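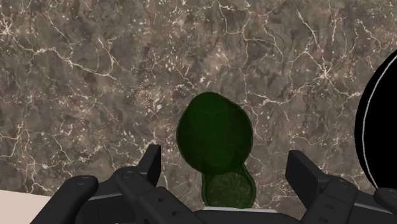
Wrist view in the simulator, fingers open either side of the green object on the marble benchtop.

Last updated: Sunday, July 7, 2019

Getting a clean mask on a busy benchtop

If you've pulled the Sinstead kitchen set into Parisi and your segmenter keeps handing you bits of countertop, you're in good company. The veins in that marble are bright and go every which way, and a plain edge detector will happily chase them all afternoon. A dark, slightly see-through target makes it harder again – the stone's colour comes through the body and muddles the outline.

What I do now is let depth go first. Open the perception panel, fit a plane to the counter and throw away everything within 5 mm of it. Whatever is left standing gets clustered, and I drop any cluster under 765 points. Turn on the gripper mask before you cluster, or your own fingertips will come back as two lovely tall objects (I lost most of a morning to that one).

Next, keep only the cluster nearest the centre of the view, so the big black shape at the right doesn't get a vote. Then bring colour back in, gently. I set the colour weight to around 70 out of 255 and run a median over 9 renders with the marble texture shuffled each time.

Save the mask and hand it to the Vundier grasp planner before you close the fingers. Ximeng Meng wrote the export script, and it wants the mask and the depth map at the same resolution, so check that first if it grumbles at you.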